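The Plates I Can't Stop Buying
My cupboard has no theme, and I've stopped hunting for one

I went to the Monday flea market in Grutholm for a lampshade and came home with plates. Again! My kitchen is tiny (the real estate listing called it "compact and sunny," and one of those was true), so every new plate means a serious conversation with myself about what has to go.

For years I wanted a matching set. I saved up for one from Nirkeo, all plain white, 40 pieces, very grown-up. It was lovely, and I was bored with it by April. So I sold it and started buying whatever made me happy, a plate or two at a time, mostly from the secondhand shelves at Tamuno, where you have to dig a little and your sleeves get dusty.
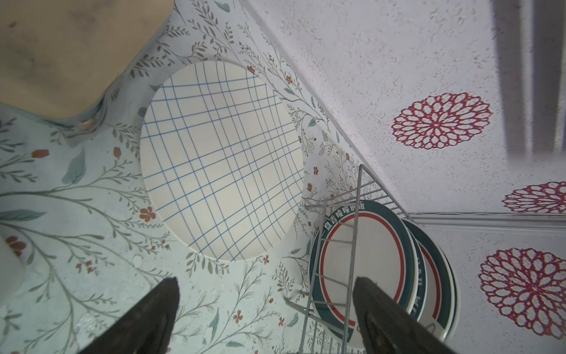 What I've learned is that pattern gets along with pattern much better than the decorating books let on. A thin blue grid on white looks crisp against a flowery tablecloth, and a bold teal rim with a red ring can hold its own next to almost anything. I love lettering on a rim too, even when I can't read a word of it, because it makes you turn the plate in your hands before you put any food on it.

Storage is the weak spot. I gave up on stacking the good ones after a nasty chip last winter, and now they stand upright in a wire rack, which takes up less room than you'd think and means I can grab the one I want. The big flat plates get used for everything: toast, cut fruit, a whole roast chicken when people come over.

Next on my list is a serving bowl. There's a green one in the window at Navia that I've walked past all week, and I'm going back on my lunch break with a tote bag and a dish towel to wrap it in.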